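Kitchen Tips: When the Robot Arm Lets You Down at the Cabinets

We've had a Zekar helper in the kitchen at Balholm since March, and I'm fond of it, but one Saturday it pulled so hard on a cabinet handle that the mounting screw came loose. Handles are the weak spot, so start there. Have the arm stop with its fingers open on either side of the handle, and check the gap from low down before you let it close.

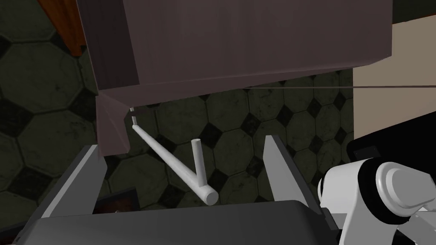 What should I do if the gripper jams on a handle?
Press the stop button first, wait 30 seconds, and then open the fingers from the menu. Please don't tug at them by hand – my neighbor Boonmee Thongsuk pinched two fingers that way and was cross about it for a week.

Low cabinets with long bar handles want extra patience, and if you've got hooks on the front as well, take the dish towels off them before you begin (ours got wound round a wrist joint, what a morning that was!). 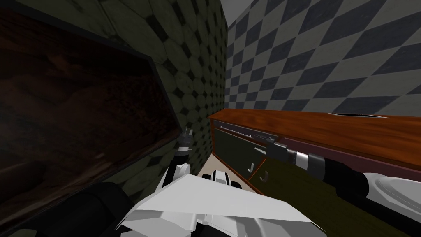

Right gripper near the bar handle and hooks, left one pointing up.

After any jam, run the approach again at the slowest speed and leave the fingers open. I like to crouch down and look up from underneath, with my own hands well back. 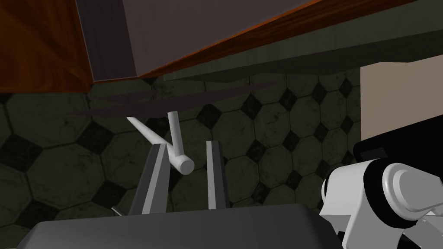 Fingers open, with the white rods just above the gap.

Boxes on the floor come next. Ours once shut on the rim and dragged the whole thing over the tile, so now I do a trial run with nothing inside and watch where the fingertips go.
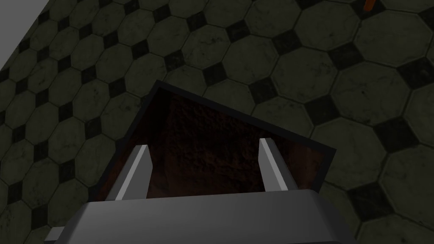 Before You Call for Service

Write down the fault code. Ours was 265, and the Khaemba repair shop had it sorted over the phone before lunch.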